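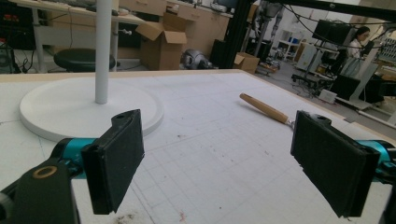
How do you keep a shared worktable usable when many people need it in the same day?

You give it a person, and you write down where each thing goes back.

Glenys Mapplebeck gives this answer quickly, as if she had given it many times before. She looks after the workroom at Inero in Plestovham, and the big white table with the grid top is the first thing she speaks of when I ask about her work.

"People think I take care of the equipment," she says. "Mostly I take care of surfaces. If the surface is full, the equipment waits."

The table has a light wooden rim, which was her wish. Before, small parts rolled to the floor and went under the cabinets. The grid was a wish of her colleague Evie Inskip, who likes to put a thing back in the same square where she found it.

"I write the square in my notebook," Inskip says. "Glenys laughs at this, but she also asks me for the square."

White is not an easy color for a worktable. It shows every speck, and the reddish smudges have already a history of arguments. Mapplebeck has tried two cleaners and likes neither. "One left a shine, and the other one smelled for a whole afternoon. Now I use warm water and I accept the rest."

Her rules are short. A tool with a wooden handle may lie on the table while its user is in the room. A stand may stay overnight – it is slow to place again. Cardboard boxes go on the floor, never on the top, and they should be flattened before the end of the month. This last rule is the weak one.

"A box is always needed tomorrow," says Inskip. "I have said it myself."

The table came from Sedgwick in April and cost 3000 with the delivery. The cabinets with drawers are older. Mapplebeck would like to label all the drawers again, but for now the labels are in her desk and the time is missing. The cabinet tops are another matter. Things are put there for a minute and they remain.

I ask what she would change first if she had one free day.

"The cabinet tops," she says. Inskip would begin with the cables.

They discuss this for a while, and then Mapplebeck goes to look for the cloth.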